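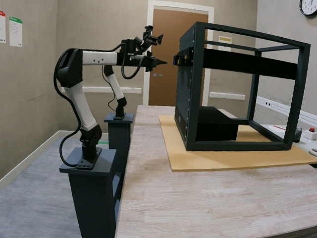 Sim cell, start pose. Near arm with the pointed tip, far arm with the gripper, frame on the mat.

December, 4:10 pm

Continuing the frame registration runs in Kimero. Goal is still the same: find out how much of the contact error comes from the near arm's tool calibration and how much from where we think the frame is. Until last week both were lumped into one number and it was useless for deciding what to fix.

Method today. Touch off the tip on 6 points on the frame, fit the frame pose from those, then go to a point that was not in the fit and log the miss. Far arm parked for the first batch. 60 trials, frame offset drawn at random each time, tool offset held at zero. Then the same seeds again with a 2 mm tool offset put in on purpose.

Result: with the tool offset at zero the miss stays small wherever the frame goes, so the fit itself is fine. With the offset in, the miss depends mostly on wrist orientation. If the wrist keeps the same orientation for every touch the fit soaks up the offset and the residuals look clean, which explains the nice residuals we got in November and should not have trusted. Turning the wrist between touches makes it show up right away.

Lost 7 trials to the near arm's upper link coming too close to the far arm. Planner stopped all of them before contact. The park pose I used for the far arm has the gripper up high, just past the other wrist, and it needs to go further back. Excluded those seeds from both batches so the comparison stays paired.

Begoña Arrieta asked whether the side panel should be a collision body or only visual. It was visual only in the old file. Changed it to collision, reran the first few seeds, same numbers.

To do:
– new park pose for the far arm
– rerun the lost seeds
– wrist rotation between touches as the default in the script
– Ningsih Lubis has the Ilmont fitting code, ask if it can solve for tool and frame together
– black box inside the frame is still fixed to the mat in the model, leave it for now

Logs are in the Kundelbridge folder under paired_offset.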